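Keep the Old Desktop

My desktop turns 10 in October and I love it more than anything else I own with a plug. I bought it from Nowicki, a parts shop two streets from my first apartment in Hirnell, and I've opened it up so many times since then that the screws have gone shiny.

So let me make the case for fixing old computers, because more people should get to have this much fun! The first time I took the side panel off I was terrified. I'd been told by everyone at work that static would kill it, or I would. Then I pushed a memory stick into its slot, heard the click, and the thing booted. I called my sister. It was almost midnight.
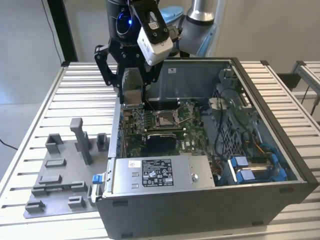
An open tower on its side, with the CPU socket empty and the lever up.

The money argument is a good one (I've spent 400 dollars on parts over the years, and a new machine I'd want costs 800) but I don't think it's the best one. What I really like is knowing what's in there. When a fan starts to rattle I know which fan. When my neighbor Effie Matheson's tower started shutting itself off last winter, we had it open on her kitchen table before the coffee was done, and the heatsink was packed with cat hair.

Kumudini Bhattacharjee wrote in the Zudside newsletter that repair is a hobby for people with spare time, and she has a point. Some jobs do eat a whole evening. Laptops are worse, and plenty of them have memory soldered down so there's nothing to swap. I'd still tell anyone with a slow desktop to look inside before shopping. Borrow a screwdriver, take photos of the cables as you go, and start with the memory. It's the easiest part to change and you'll feel the difference the same day.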